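Posted in July by Enard

Quick one, kettle's on. Moved to Hallirley three weeks ago and still no curtains. Eight boxes left – mostly books, plus one marked "misc" that I'm scared of.
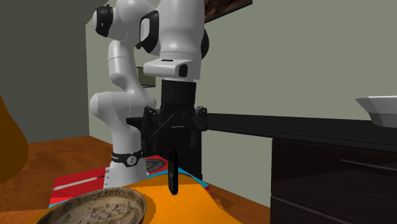

Anyway the bus. Two an hour if your lucky, and the last one back from Gritbridge goes way too early. Missed it twice. Walked home, blisters, fine.

Neighbors seem nice. Bakery is good, get there before 8 or the rye is gone. Still need a doctor, a libary card, and a decent lamp.
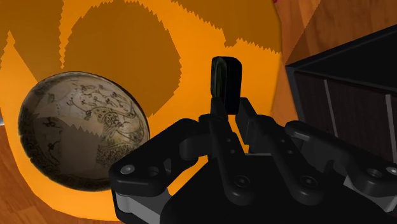 Map-style ball, orange container.

More when the internet's fixed.

3 comments

nel: the rye!! told you
mossy_k: try the late bus from the station side
Enard: there's a late bus??

Contact | © Enard | Back to top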